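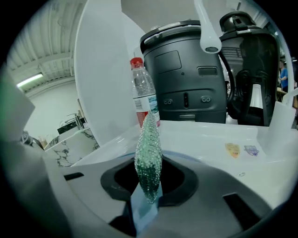 Saturday, August 31, 2024

Paste and board warp, continued

Picked up where Katalin left off with the case boards for the Drurnside ledgers. Her last batch came out of the press bowed toward the cloth side, and two of them were bad enough that the joint lifted at the head. Question for today is whether the paste is too wet or the boards are being lined wrong. I suspect both.

Paste: wheat starch, batch mixed to 700 g total, cooked in the double boiler until it went from white to gray and pulled off the spoon in a sheet. Strained twice. The first straining left more lumps than usual. The Szekeres starch clumps if it goes into warm water, so it has to be slaked cold and left to stand before heating. I skipped part of the stand. Do not skip the stand.

Room was damp all day. The dial hygrometer by the guillotine read 91 percent when I opened up, which I do not believe. Wrapped it in a wet towel for an hour to check the top of the scale and it barely moved, so it reads high by an amount I can't pin down without a second point. Salt jar test to follow. Until then, treat every humidity number in this book since spring as suspect.

Boards: all cut from the same sheet of Bomine gray board, grain parallel to the spine. Checked grain by flexing and then by wetting an offcut strip and watching which way it curled. Both methods agreed. One board from Katalin's batch, pulled apart for comparison, had the grain running across. That accounts for that one but not for the rest, which were cut correctly.

Test sets:

Set A. Cloth outside, nothing inside. Control.
Set B. Cloth outside, one kraft lining inside, grain matching the board.
Set C. As B, lining pasted and left to relax before going down.
Set D. As C, but with paste and PVA mixed instead of straight paste.

Each set pressed between felts for 35 minutes, then moved to dry blotters under weight. Blotters changed when they felt cool to the hand. Bow measured with the straightedge laid corner to corner and feeler gauges under the middle.

Results so far, boards still not fully dry:

A pulled hard toward the cloth, up to 2 mm at the center. Same direction and same general shape as the rejected batch.
B pulled toward the cloth, less than A. Edges flat, middle not.
C close to flat. Slight pull toward the inside on one board, where the paste went on heavier.
D flat, but stiff at the edges, and the lining has a visible ridge where the mix began to grab before it was rubbed down. Open time is too short for a board this size.

C is the one to go on with. The difference between B and C is only the relaxing time. When the kraft is put down right after pasting it has not finished expanding, so it has less shrinkage left to give back against the cloth. I should have remembered this from the Stekport albums, where we had the same fault with a heavier lining.

Not settled: whether C holds when the pastedown goes on. The pastedown adds another pull toward the inside, and a board that is flat now may go past flat. It may be better to aim for a small amount of bow toward the cloth at this stage and let the pastedown take it out. Make up one dummy each of B and C with the actual endpaper and compare.

Note on the press: the left side of the platen is closing ahead of the right. Shimmed with a strip of board for now. Bence has the long wrench and says the nut on the far column can be backed off without taking the crown down. Leave it alone until the current boards are out.

Cloth: the remaining roll is the narrow one. Enough for the dummies and the ledgers if the turn-ins are kept tight. Do not cut corners generously from this roll.

To do in September:

Salt jar test on the hygrometer.
Remeasure all four sets dry, same straightedge, same corners.
Dummies B and C with endpapers.
Recut the cross-grain board.
Mark grain direction on every board at cutting, pencil arrow, inside face. Katalin agreed to this and has already marked the offcuts.

Leftover paste is in the covered jar in the fridge, labeled. Throw it out if it smells sour or has gone thin.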